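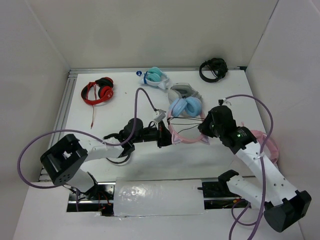
What happens inside a pair of headphones to make sound?

A tiny motor shoves a thin sheet of plastic back and forth very fast, and the air next to it gets shoved too. Your ear is in the way, so you hear it.

The thin sheet is called a diaphragm. Glued to the back of it is a coil of wire, thinner than a hair, and behind the coil sits a magnet. When your song arrives as electricity, the coil turns into a magnet as well. Magnets either pull together or push apart, and they're stubborn about it. The coil gets yanked in and out, the plastic goes with it, and that's your favorite singer. Sorry if you were expecting a smaller singer in there.

Slow wiggles make low sounds. Fast wiggles make high ones. A grumpy tuba note might be 46 wiggles every second. A mosquito is hundreds.

Why are the cushions squashy?

Partly to be kind to your ears, which have bones of your skull right behind them. The cushion also closes up the gap between the cup and your head, so the sound stays in and your little brother stays out. He stays out a bit, anyway. Big puffy cushions usually feel softer. They also get warm, and after a long car ride you'll peel them off with two pink ears underneath.

Do the cat ears help you hear?

They do not. Cat ears on a headband have no wires going to your eardrums and no opinion about music. Some kinds light up. A real cat can turn each ear by itself to find a mouse in the dark, and a plastic one can mostly get caught in a hood.

What's the band for?

It's a spring. You stretch it, it tries to go back to its old shape, and your head is what stops it. Too tight and you get a headache by lunch. Too loose and the whole thing lands in your cereal.

Why does the cord always get tangled?

A long floppy string has only a few ways to be straight and an enormous number of ways to be a mess. Shake it around in a backpack and it'll pick a mess. So coil it in easy loops before you put it away. Don't wind it so tight that it bends sharply near the plug – the copper inside is thin, and once it snaps you get music in one ear only.

Try this

Put your headphones flat on a table with the cups facing up and play something with lots of drums. Turn it down before you put them anywhere near your head. Now rest a scrap of tissue paper, 7 centimeters across, on one cup. If it shivers, you're looking at sound. If it just lies there, try thinner tissue, or better drums.

Words by Angelica Barredo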